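Plasmont Family House
Progress report to the Chukwu Fund, second period
Prepared by Kelechi Bako

Dear Clive,

Please find our report for the period ending in August. I have followed the headings from your letter, but I put staffing before the building works, as most of the changes are there.

Staffing

We now have 6 people on the weekly rota, against 5 in the first period. The new person works in the afternoons and speaks Portuguese and some French, which has already helped at the front desk. One colleague has reduced her hours until the winter and we agreed to keep her post open. Training in safe food handling was finished by everyone except the new person, who will take it in the next round.

Building works

The back kitchen has its new sink and the floor is repaired. The contractor, Nevilon, came two weeks later than was agreed, and for this time we had to cook in the small kitchen upstairs. This meant only one hot meal in a day instead of two. The families were patient with us, but I want to record it, as it is below what we promised in the application.

The window at the stairs is still not replaced. Nevilon has ordered the glass and we hold back their last payment until it is fitted.

Families and meals

In this period we served 3177 meals. The number of parents who stay after the meal for the advice hour is growing slowly. Most of the questions are about school places and about rent, and for rent we send people to the law centre, because our own knowledge is not enough. We also tried a breakfast at 7.30 for parents who start work early. It was used very little and I propose to stop it.
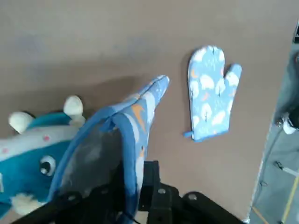
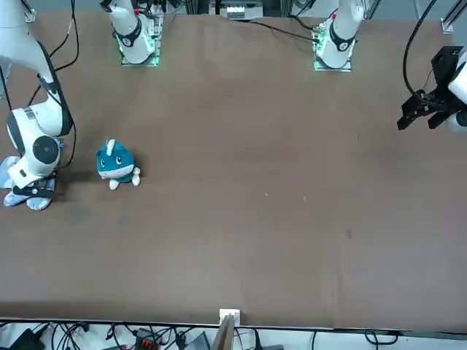

Light blue fabric on the brown tabletop, in both pictures.

The advice hour will move from the dining room to the room beside the office. Parents told us it is difficult to speak about money when other people are eating next to them, and I think they are right. The room needs a door that closes well and a second heater, and both can be paid from the furniture line.

Money

We are inside the budget on all lines except one. Gas and electricity went over by £374, mainly from the time when two kitchens were in use. I ask your permission to cover this from the travel line, where we have spent almost nothing. The accounts are now kept in Bimance, and the change from the old spreadsheets took longer than I expected. Two receipts from the spring are still missing — I have written to the suppliers for copies.

Next period

We will finish the window, open the new advice room and start the cooking evenings for fathers, which were delayed by the kitchen. I would also like to discuss with you whether the closing report can be sent one month later, so that it includes the winter meals. If you wish to visit, the best time is after 4 in the afternoon, when the house is full.

With kind regards,
Kelechi Bako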